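Practice Pads, Apps and the Four-Week Promise

If you teach drums or take lessons, your inbox has probably looked like mine since October. Every other message is for a practice system that will fix your hands in 4 weeks. The loudest of the bunch is Vatix, which pairs a rubber pad with a phone app that listens to you play and gives you a score at the end. Several of my students asked if they should buy it. I said I'd borrow one and find out, and I did, and I have kept at it long enough to have some opinions.

The pad itself is fine. It has a decent bounce, a little livelier than a snare head tuned to medium, and it doesn't slide around on a stand. I have played on worse and paid more for it. If the company sold the pad alone at a fair price I'd have no reason to write this.

My doubts are with the score. You play a page of singles and doubles to a click, the app listens through the phone's microphone, and you get a number and a colored bar. A high number is supposed to mean you played evenly. I wanted to know what it was measuring, so I played the same page two ways. The first time I played it properly, with the grip I've spent most of my life trying to keep relaxed. The second time I squeezed the sticks as hard as I could stand and hammered straight through it. The squeezed version scored higher.

I can guess at why. A microphone picks up a hard, sharp attack more easily than a soft one, so the clenched playing probably gave the app a cleaner signal. The timing may well have been good both times. But a beginner who sees that number go up will do whatever made it go up, and in this case that's the habit I spend most of my lesson hours trying to undo. The app has no idea what your shoulders are doing. It can't hear that you're holding your breath.

Then there's the 4 weeks. The advertising says students "transform" in that time, with 30 minutes a day. I'd like to know who these students were and what they could do before they started. Somebody who has never practiced at all will sound better after a month of half-hour sessions on anything. A phone book would do it. The claim needs a comparison group, and I couldn't find one on the website, in the booklet, or in the very cheerful email I got back when I asked. 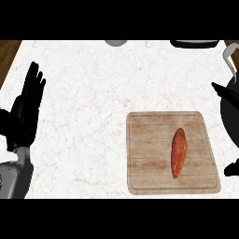

Brondetti wrote in after I grumbled about all this last time, to say that the score was the only thing that had ever gotten a bored twelve-year-old to sit down and play paradiddles without an argument, and that a teacher who turns up his nose at that has forgotten what twelve is like. The same note pointed out that a metronome doesn't know about your shoulders either, and we've been handing those to children for generations.

Both points are fair, and I'll give more ground on the first than the second. Getting a kid to the pad is half the job, maybe more than half in the first year. If a number does it, use the number for a while. Still, I'd want to hear what those paradiddles sounded like in the spring. I have had students come to me from game-type programs before, and they could rip through the exercises they'd been graded on and then fall to bits when I asked them to play a slow shuffle behind someone singing. They'd learned to please the machine. Getting them to listen to another person took a good long time.

As for the metronome, it makes no claims. It clicks, and you decide how you did. That deciding is a skill, and I think it's one of the main ones. A drummer on a gig has to know on the spot that the last chorus rushed, and fix it before the bass player turns around. If something else has always told you how you did, I'm not sure where you'd pick that up.

The subscription bothers me too. The pad costs what it costs, and then you pay every month to keep the exercises. I looked through them. Most are the standard rudiments with new names stuck on, and you can find nearly all of them in the old method books that turn up secondhand at any music store with a bin by the door. Burnemance, where I bought my first pair of decent sticks, used to let you stand there and copy a page out by hand if you were short on cash. I copied plenty.

Yalçınkaya disagrees with me on this and said so at the last teachers' get-together. The argument was that people don't open books they already own, but they do open an app they're being charged for, so the charge is part of the method. Maybe. I pay for a gym on the same theory and I can report mixed results.

A few things I'd suggest if you already have one of these and don't want it to go to waste. Turn the score off for the first week. It's buried in the settings but it can be done. Record yourself on the same phone, wait a day, then listen back and write down what you hear before you look at any bars or colors. Play everything at 2 volumes, and make the quiet one really quiet. The app may complain that it can't detect your strokes. Let it complain.

If you don't have one, I'd hold off. Get a plain pad, a click, and a book with somebody's old pencil marks in it. Spend what's left on hearing a live band and sit where you can see the drummer's hands. My students who improve fastest tend to be the ones who go out and listen, though I admit I haven't got a comparison group for that either.

I did ask the company if they'd let me run a small test with my own students, some with scores switched on and some without, same exercises, same amount of time. They said they'd get back to me. If they do I'll print whatever comes of it, including if it makes me look foolish.

Lesson times for next term go up on the board at the studio at 4 p.m. on the first day back. Evening spots go first, so call ahead if that's all you can manage. Bring your own sticks, please. The loaner bucket is down to splinters.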